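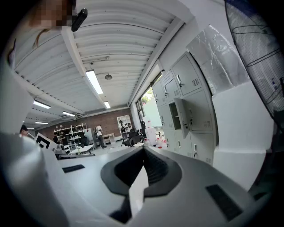 Progress report, second period: Good practice for hand-held gripper recording
Project: Madarura
Prepared for the Etari fund by Toshio Sasaki
22/06/2020

Our draft rulebook for recording with hand-held grippers is now in daily use, and I'm very happy with how it is holding up! The section on lockers grew the most. A locker door hanging open into the room, like the one in the middle row, is just the sort of thing our first draft never mentioned, and people kept asking what to do about it. Do you shut it between takes? Do you leave it for the next person? The new text says the operator decides before the take starts, says it out loud, and writes it on the take sheet. Simple enough, and everyone liked it.

What we recorded

We logged 3617 takes in this period. Of those, 3522 passed the check against the draft rules on first review, which is a much better result than we dared to put in the plan. The rest were mostly paperwork trouble (a missing operator code, a task name spelled two ways) and are being sorted out now.

The rulebook has nine sections. Seven are stable. The two still moving are the one on markers and the one on two-handed work, and they overlap quite a bit. When one hand is deep in a compartment and the other is waiting, the waiting hand tends to drift, and its marker cube may turn away from the head camera.

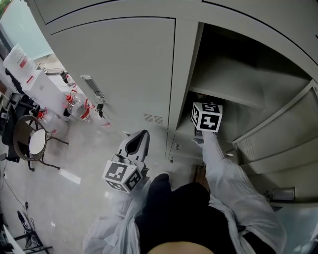
We tried a fixed resting position first and it felt stiff, so operators ignored it. The wording we have now asks them to keep the idle gripper up in front of the body with at least one marker face toward the head camera. It reads well, it's easy to teach, and new operators pick it up in their first session. I'd like to keep it.

Changes to the rules since the last report

1. Keys. If a door has a key in it, the key stays in the lock for the whole take. Turning it is a separate task with its own name.

2. Faces. Blurring is done before any file leaves the recording computer. This was advice before and is now a requirement.

3. People in the background. They may carry on with their work, but they stay out of the reach of both grippers.

4. Room check. Chairs, cables and anything standing on the floor near the work area get a quick look before each session, and the operator signs for it.

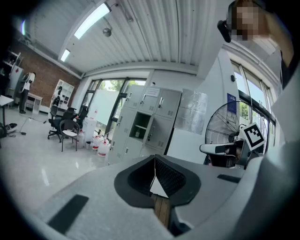
Next steps

The Flellen and Noguchi teams will each try the full rulebook in July, with almost 300 takes planned between them. Neither group helped write it, so their questions will be really useful. I've asked them to mark up the printed copy by hand and send back every page, coffee stains and all.

Spending is in line with the plan and we aren't asking for any changes. One request: could we move the review call until after both teams have sent in their notes? I would love to walk you through the marker section with their comments in it.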